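Skotcombe Makers' Help
Home | Ask | Unsolved | Tags | Members | Sign in

Two-finger gripper or suction for picking up single cards?

Posted by marno_dabbler

I have agreed, in a weak moment, to get a robot arm to play a card game at our club's open day on 29th June. The budget is small and so is my experience. So far everything lives in simulation: one white arm, a black two-finger gripper, a red mat, some piles of numbered cards and a few round discs. The discs I can cope with. The cards are ruining my evenings.

The trouble is getting the fingers under one thin thing that lies flat. They come straight down, close, and meet each other politely above the card. If I go lower, they push into the table and the controller sulks. 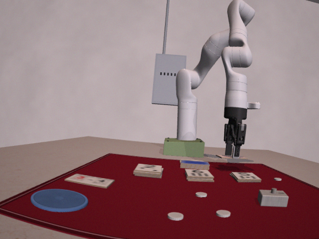 Fingers down over a flat piece behind the mat, card piles in front.

I can get a Jernar suction wrist for 78 pounds second-hand, or stay with the two fingers and be cleverer. Being cleverer is free but I have a poor record with it. Has anyone compared the two on cards? I've done 2,000 simulated tries with the fingers and would sooner not describe the results in public.

Also, is one overhead camera enough, or do I need another one lower down?

Posted by stojanovska_bench

I did more or less this comparison in March, with a deck of ordinary playing cards and far too much coffee.

Suction wins at lifting the top card off a pile and it isn't close. You come down, you touch, you go up. What it does badly is everything after that. With one small cup in the middle the card swings, and if you use it on worn cards with a bit of a bend you lose the seal halfway across. Sometimes it brings the second card along for company.

Fingers are dreadful at the lifting and rather good at the rest. Once they have an edge you can tilt the card, turn it over, or show its face to the camera.
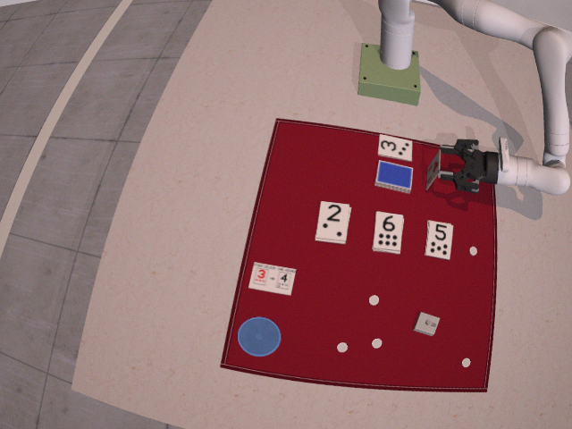
So the question is really how to get the edge in the first place. Three things worked for me:

Slide the card until a bit of it overhangs something, then pinch the overhang. The border of a mat may do if it's raised enough, otherwise make a little step.

Put soft tips on the fingers and drag the top card sideways off its pile by a few millimetres. Go gently or you'll deal the whole lot onto the floor.

Thicker cards. This is cheating, and I recommend it.

On the controller: stop telling it to reach a height and tell it to stop at a force, if yours allows that. Mine sulked too until I did. I logged 3,859 picks all told, and 1,669 of those were from before I changed that one setting, so learn from my wasted spring.

As for cameras, overhead is fine for reading numbers on the piles. It's poor at telling you how high a pile is, and the arm will park its elbow in front of the view whenever it matters. I'd add one low at the side.

Posted by Eckhard Kuhlmann

Buy the suction.

Posted by marno_dabbler

Thank you both. Eckhard, I admire the brevity. I'm going to try the sideways drag first, and if the pile ends up on the floor I'll ring the man about the Jernar.

Contact us | House rules | © Skotcombe Makers' Help | Back to top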